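Mondetti 313 Tissue and Light Wrap, Printed

Order code: 313-FL
Supplied by: Hurberg Packaging
Minimum order: 2 packs

The Mondetti 313 is a lightweight printed sheet for wrapping, interleaving and void fill. It is sold flat, in packs of 1,000 sheets, and is intended for gift shops, florists and small mail-order sellers who pack by hand.

Sheets are printed on one side with water-based ink. The ink is rated for dry contact only. Do not use the 313 as a direct wrap for food, or against cut stems without a liner – the Kabbaj waxed liner fits the same dispensers and is listed separately.

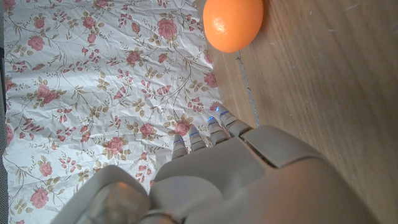 Rose pattern, pink and coral on white, creased sheet.

For void fill, crumple each sheet once and place it with the print facing out. Sheets that have been crumpled can be flattened and used again as interleaving, but the creases will remain. Printed designs repeat across the sheet, so cut pieces can be joined without matching the edges.

Packs fit the Vukside bench rack, upper or lower shelf. Older racks with the fixed front lip need the lip removed before a full pack will slide in. Store flat, away from direct sun. Pink shades fade first.

Carton weight and pallet quantities are given on the trade sheet. Repeat orders placed before noon on Monday ship the same week, except in August.

Samples: three sheets per design, sent folded. Contact Karim Naciri, trade sales, extension 869. Questions about custom prints go to Svetozár Charvát in the print room.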